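Packing bench, boxes and phones, continued

Continuing from the page about the drawers. The morning went to the boxes only, and I did not open the Mabula parcel, it can wait until I have a free shelf.

The question from last time was whether we keep the old retail boxes or put everything into plain cartons. I said plain cartons. After one more day with both kinds on the table I have changed my mind for the phones, but not for the small accessories. A phone in its own box is easier to find on the shelf, even when the box is in poor condition. With plain cartons we depend fully on the label, and the Vitinetti labels come off if the room is cold in the night. I found two of them on the floor under shelf 18 and I could not say from which cartons they had fallen.

I cleaned the white table before the work, first with the dry cloth, then with the damp one. For black things the white top is very good. You see the shape at once, and you see the dust too, so the cloth stays next to the table from now on. Please do not use the gray mat for black boxes. I lost a SIM tray pin on it in July and we never saw it again.

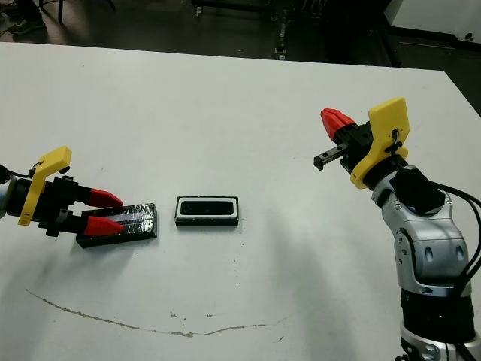
Film. I tried the Plornov film again on the dark boxes. On a flat face it is fine if you pull slowly. At the short ends it always makes folds, and the folds catch the lamp so strongly that reading a label under it is slow work. I turned the lamp to the wall and this was better. My advice is to put the label on the outside of the film and not under it. I know this is the opposite of what I wrote on the card above the bench. The card is old and I will write a new one.

How tight should the film be? I made one box quite tight and the lid became difficult to lift afterwards, the corners bent inside a little. I made another one loose and it opened by itself when I pushed it along the shelf. I can't give a number for this. If the film still moves a little under the thumb, I leave it.

Small cases stay without film. They are strong enough, and the closed lid keeps the dust out. If the lid of a small case is missing, it goes to the tray on the left and not on the shelf. There is no decision yet what to do with this tray. I asked Novetti if they can send lids alone, and they answered politely that they sell lids only together with the case. Then I asked for the price for 40 complete cases, which I do not need, to have something for comparison. No answer until now.

Distances on the table. When I have the box and the case both in front of me I leave a gap between them, enough to take one without pushing the other. It sounds like nothing. But when they touch, the film sticks to the neighbor and pulls it, and then you have both at an angle and you start to correct them, and you lose the place where you were on the list.

Order of work as I do it at present:
Take the box from the shelf and put it at the back of the table, picture side up.
Wipe the phone, front and back, and look at the glass under the lamp.
Compare the name on the box with the name on the list.
Put the phone in line with its box.
Write the condition of the box first, then the condition of the phone.
Put the phone in, close, film if it is needed, label, shelf.

I had the fourth and fifth steps in the other order before. It works better when the phone already lies by its box, then nobody can write the condition of one box on the line of another.

About the condition of the boxes. I use three words in the list: good, used, worn. "Good" means I would give it to a customer. "Used" means marks which you see only when you look for them. "Worn" is for scratches on the top and corners where the black paper is gone and the white comes through. I tried to cover such white corners with a black marker. From far it looks correct and from near it looks worse than before, a bit violet. So, no marker. Worn boxes stay worn and we write it.

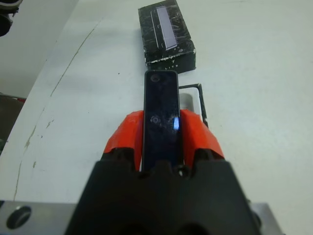 Erasto Ogola
Packing bench notebook, Jan 20, 2018

Notes on the box with the 7 and LITE on its side. The print on the side is small and pale, and I needed the lamp for it. I entered it as "worn" without a long discussion with myself, the edges are chipped and the top has white scratches. The picture of the phone on the top is still clear enough to know which way to put it on the shelf. I wrote only what I could read and did not complete the name from my memory. Last time I completed a name from memory I was wrong, and the wrong name stayed in the list for months under line 871.

The phone: black, glossy, smudges on the glass. I used the blue cloth from the drawer and after it the paper one. The blue cloth only moves the grease from one side to the other and I think it was washed with softener. Please wash it without, or throw it away. Small specks I remove with tape, very lightly, near the edge where the cloth does not reach well. Do not scratch with the nail.

The thin silver edge on this kind of phone also collects dust. I use a soft brush there, along the edge and not across it.

One mistake to write down. I put the liquid directly on the glass of another phone, it was faster, and a drop ran to the speaker holes. I dried it with the corner of a tissue and left it standing on its side. I can't say yet if there is damage. Liquid goes on the cloth, always. I know this rule, I wrote this rule.

Foam inserts: the ones we cut ourselves are too thick. At 30 mm the lid of a phone box does not close to the end, and the film then holds it closed by force, which explains the bent corners from the tight one. I would like to try a thinner sheet but there is only a piece left of the size of my hand. If anybody orders from Plornov this week, please add one thin sheet, black or gray, I have no preference.

Shelf. Phone boxes now stand on the middle level, with the short side to the front so that the print can be read. Small cases are on the lower level in the flat tray. I did not move the chargers, they are not mine and the string around them has somebody's knots.

Still open:
New card above the bench, with the label on the outside of the film.
Tray with the cases without lids.
The phone which got the drop, test the speaker before it is packed.
Mabula parcel.
The list has two lines with the same number near the end. I marked both with a pencil and did not delete any of them. If you know which one is older, write it next to the mark.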